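Odera pretend kitchen set: the veg, the plates and that rack

I bought the Odera set after Victor Mrema told me his two had been playing with theirs for a whole winter without losing interest. Mine are four and six, they'd worn out the old play kitchen stuff, and I was tired of fishing squashed cardboard cereal boxes out from under the couch. So I went for it – play vegetables, plates and a little dish rack, all in one order from Zalside. It came in two days.

First thing, the veg. I had low expectations (I've owned some truly sad toy food) and I was pleasantly surprised! The shapes are nice, the colors are cheerful, and the leaves are way better than I figured they'd be. My six-year-old likes to hold the carrot by its greens and chomp at the air like a rabbit. The leaves do collect lint if you play on anything fuzzy, so give them a rinse every so often. I use a drop of dish soap and an old toothbrush.

We don't have the matching table and I don't plan on getting it. Anything flat and gray or beige or whatever you've got is fine. 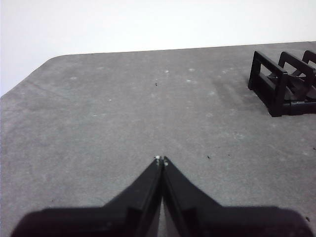
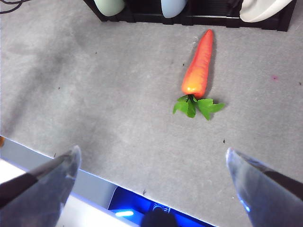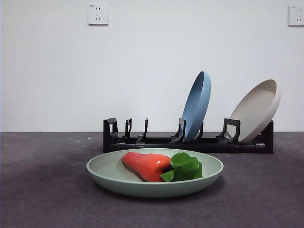 The rack is the part I keep going back and forth on. I love that there's a rack at all, as my kids are weirdly into putting dishes away (pretend ones, never the real ones). The plates lean back quite a bit in it, though, and my four-year-old gets mad when one doesn't sit straight up. A heavier base would help too. I stuck two strips of rubber shelf liner under ours and it stays put a lot better now.

Plates are great, no notes. Well, one note – I wish the colors were sold separately, because both kids want the green one and I'd happily pay for a second. I wrote to Zalside to ask and got a friendly reply from Umut Sönmez saying they might have singles in February. Fingers crossed.

I looked at the Cellcombe set before buying this one. It has a lot more pieces, but most of them are tiny cans and boxes, and I know exactly where those would end up in my house. If your kid is into playing store, get that one. If your kid wants to serve you dinner 30 times a day, get this.

Four stars from me. I took one off for the rack, and also for the packaging, which had so many twist ties that I was still finding them in the rug a week later. My sister has already ordered a set for her daughter, and I told her to pick up some shelf liner while she's at it.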